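Trail and Travel Talk > Hikes, Rivers and Waterfalls > Trip Planning

Thread: Ziltcombe Falls from the Cistard side - guide or no guide?

mossyboots
Joined: March
Posts: 9

Hi all! First real thread from me, so be kind. I'm heading to Cistard with my sister and we want to do Ziltcombe Falls, both the upper one and the lower one if our legs hold out. Everything I find online is either a pretty photo with no directions or a three-page argument about the parking. So I'm adding to the pile, sorry.

What I want to know:

Do we need a guide, or is it the kind of trail where you just follow the river up and feel silly for having paid someone?

Can you stay in the village the night before? I'd like to start walking before it gets hot.

And is the lower pool okay for swimming? My sister will get in no matter what anyone says but I'd like to be prepared.

We're both decent walkers, nothing technical. Thanks!

----------

gravelpete
Posts: 1,935

No guide. Save your money. You go past the chapel, take the concrete road until it stops being concrete, and then the river is on your left the entire way. I've done it four times and the only place I ever had to think was the second crossing, where the path seems to go straight on into a bean field. It doesn't. Cross there and pick it up behind the big split rock.

Lower falls is an easy hour. Upper falls is another hour and a bit and it gets steep, with roots to hang on to.

----------

Ha-rang Yoo
Posts: 50

I have to disagree with Pete a little, and I say this as somebody who also thought the river was on my left the entire way, right up until it was on my right and I was standing in somebody's pigs.

I hired a guide at the village office and I'd do it again. He was a farmer in rubber sandals and he went up those roots like stairs while I was on my hands and knees in expensive boots. He knew which crossing to use that morning, which wasn't the one on my map, and he took us around the back to a small third drop I've never seen mentioned anywhere. It's maybe the height of a bus. Gorgeous. We had it to ourselves and ate boiled corn on a log.

Also, the fee is 1,097 for the day for the whole group, so between two people it's a decent dinner. I don't think that's going to ruin anybody's vacation.

----------

gravelpete

1,097 now? It was half that when I started going. For a walk up a river!

----------

Ha-rang Yoo

For a walk up a river with someone who knows where the pigs are, Pete.

----------

tinroofjune
Posts: 212

I'm with Ha-rang on the guide, at least for the upper falls. For the lower one, Pete's right that you'll be fine alone, the path is worn enough.

On staying over, yes, do it! There are a couple of families in Cistard who rent out a room, and there's the Nasr guesthouse down by the bridge if you want a door that locks and a bathroom to yourself. We did a family stay and loved it. You get supper (rice, greens, some sort of smoky fish I still think about) and you can be on the trail by six. The room was simple and the bed was firm, and I slept like a stone, but then I'd been on a bus for nine hours so I would have slept on the luggage rack.

One's jeans on a bed and the other's a bedroom with a window at the far end.
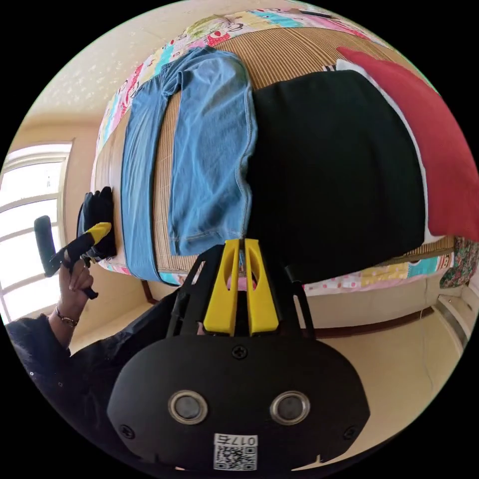
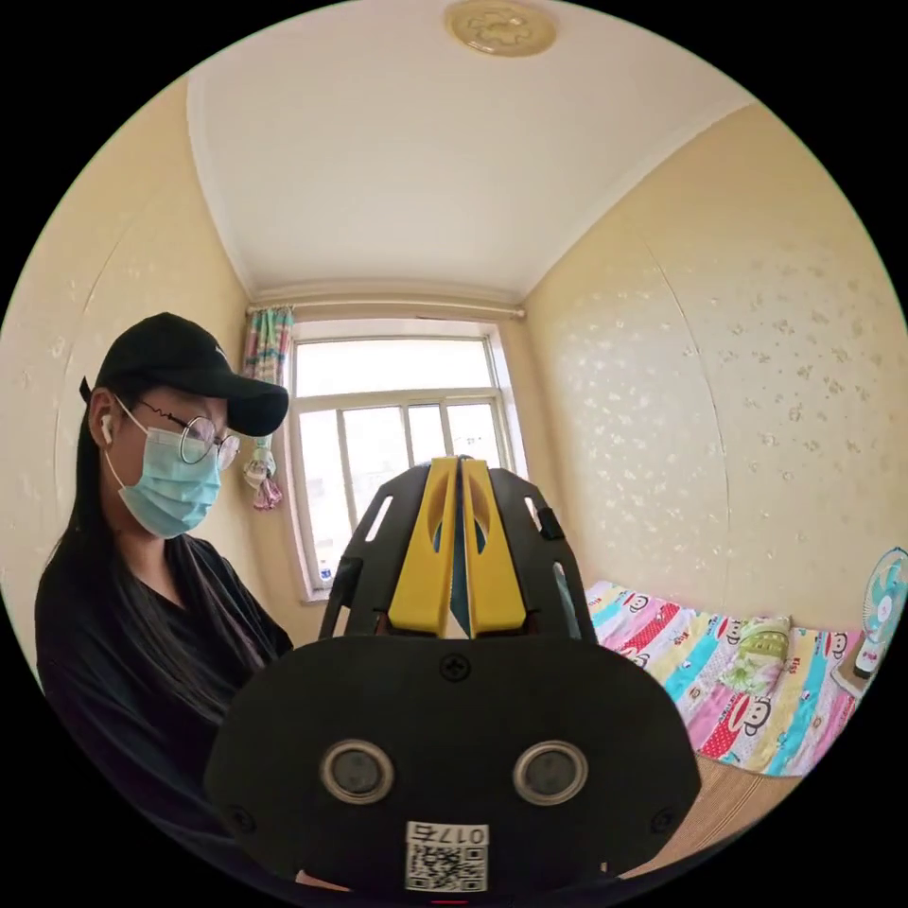

Bring cash for all of it, by the way. There's no machine in Cistard, and the one in Telell was out of order both times I tried it. Get your money before you leave the city. And pack something warm for the evening. I know it sounds daft when you're sweating through your shirt at noon, but you're up a valley and once the sun drops behind the ridge it cools off fast. I ended up wearing a towel to supper.

----------

mossyboots

This is so helpful, thank you all! The family stay sounds perfect. How did you book it? I can't find anything online at all, just the Nasr place, and they haven't answered my email.

And what's the bus situation from Telell? One blog says every hour, another one says there are two a day, and a third says to hitch a ride on the vegetable truck.

----------

tinroofjune

We didn't book. We got off the bus, asked at the store across from the chapel, and the lady there walked us over to her cousin's. I know that makes some people break out in hives. If you'd like to be safe, call the village office the day before and they'll line someone up for you. Don't bother with email, they never look at it.

----------

dustyodometer
Posts: 388

Bus: two a day, one early morning and one after lunch. It leaves from the side of the market in Telell, NOT the main terminal. I stood in the main terminal for most of a morning eating peanuts because a man with a clipboard told me to. The blog that says every hour must be talking about the bus to the coast.

The vegetable truck is real. It goes down the valley in the morning though, so it's good for getting out and no use for getting in.

Going to be unpopular and say I didn't think the upper falls was worth it. You climb all that way and it's a thinner version of the lower one, with less room to sit. I'd spend the day at the lower pool with a book.

----------

gravelpete

Thinner! When did you go?

----------

dustyodometer

March.

----------

gravelpete

Well there you go. That's the dry end of the year. Go after a few weeks of rain and you can hear the upper falls before you've even left the lower one. Last time I couldn't get my camera out for the spray. You saw it on its worst day and now you're telling people to skip it.

----------

dustyodometer

I'm telling people what I saw. If it only looks good for part of the year, they should know that before they crawl up the roots.

----------

Ha-rang Yoo

You're both right and it depends on the rain, can we shake hands. But mossyboots, it does matter for the guide question too. When the water's high enough for Pete's version, the second crossing is over your knees and moving. That's when I'd really want someone local. Our guide turned another pair around at that crossing, very politely, and they were annoyed with him, and an hour later it was pouring and the whole river had gone brown. I was pretty glad to be on the village side by then.

Swimming: the lower pool is fine on the near side, where it's shallow with a gravel bottom. Stay out from under the falls themselves, there's a ledge and it pulls. Ask first and they'll point to where the local kids go in. Water shoes if you've got them - the rocks are slick as soap.

----------

gravelpete

Okay, I'll give you the crossing. If it's been raining hard, get the guide. If it's been dry, walk it yourselves and buy your lunch from somebody in the village with what you saved. That's my final offer.

----------

tinroofjune

Pete gave ground in a thread, somebody write down the date.

----------

mossyboots

Ha! Okay, here's where we've landed. Afternoon bus from the market side of Telell, with cash. Family stay if the village office picks up the phone, Nasr if they don't. Guide for the upper falls, and I want the little third one too now that I know about it. Then a lazy second day at the lower pool with a book, so dusty gets a vote as well.

One more and then I'll leave you alone. Is there anywhere to leave our big bags while we walk? We're going on to the coast afterward, so we'll have everything with us.

----------

tinroofjune

Leave them where you sleep. We did and it was no problem at all, they even moved ours in off the porch when it started to drizzle. If you end up at Nasr, they've got a closet behind the front desk, or they did when I went by to ask about breakfast.

----------

dustyodometer

And if you're going to the coast, take the vegetable truck down in the morning. Sit on the cabbage side. The onion side is a mistake you only make once.

----------

mossyboots

Cabbage side, noted. I'll report back!

----------

mossyboots
July 4, 2022

Reporting back as promised! The village office picked up on the second try and we stayed two nights with a family up behind the chapel. It had rained most of the week, so we took a guide, and the crossing was up to my thighs. I would not have found the way behind the split rock on my own, sorry Pete. Upper falls was roaring. My sister cried a bit, and she doesn't cry at anything. We did the third one too and ate our corn on what I'm choosing to believe is Ha-rang's log.

The fee's still 1,097. The machine in Telell is still broken. There were no cabbages on the truck that day, so we sat on the onion side both of us and I've washed my jacket three times.

----------

gravelpete

Glad you got it with water in it. Did the guide say anything about them fixing the path at the bean field? They've been promising that for years.

----------

mossyboots

He said next year!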